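Section 4: Your First Stitch (and the Several You Will Cut Out)

Read Section 3 before this one. Members of the Moynihan Surgical Robotics Club have tried it the other way around, and the bill for spare cables came to $826.

4.1 Before you touch the handles

1. Sign the bench log. Illegible signatures count as absent.
2. Open the Kevden console and load the profile called Tremarow. Leave the one called Tremarow FINAL alone. It is older.
3. Set motion scaling to 2. Beginners who prefer no scaling may discuss it with the cable budget.
4. Home both arms and wait for the tone.

4.2 Throwing the stitch

5. Hold the curved needle in the jaws and approach the tissue square to the incision.
6. Rotate the wrist to drive the needle. Pushing it straight through bends it, and the club buys needles in May and at no other time.

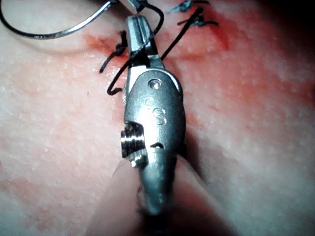

7. Pull the thread through slowly, leaving a short tail. You can't feel tension at the console, so watch the thread.
8. Wrap, grasp the tail, and pull the knot down flat. Repeat for the second throw.

CAUTION: Do not let the jaws of one arm close on the other arm. The software permits this. It is very open-minded.

4.3 Carrying on down the line

9. Start the next stitch below the last one, keeping the spacing even. The judges at the Grodunum meet bring a ruler. 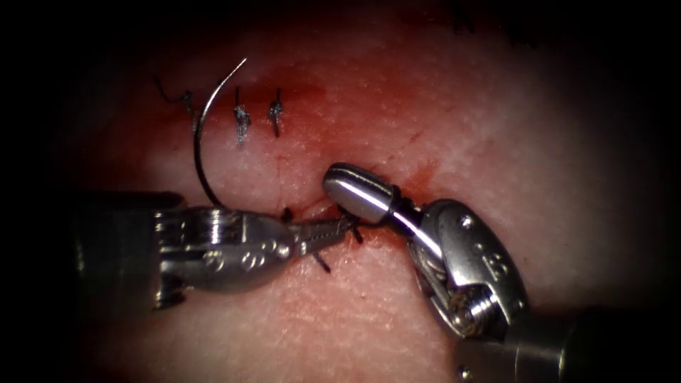 10. Keep both wrists in view while you work. If you lose one, press the clutch and find it before moving anything.
11. Save your run. The log stops at 800 seconds whether you have finished or not; a decent set takes 400.

NOTE: If the console reports "unexpected contact," it means you hit something. Go to Section 7.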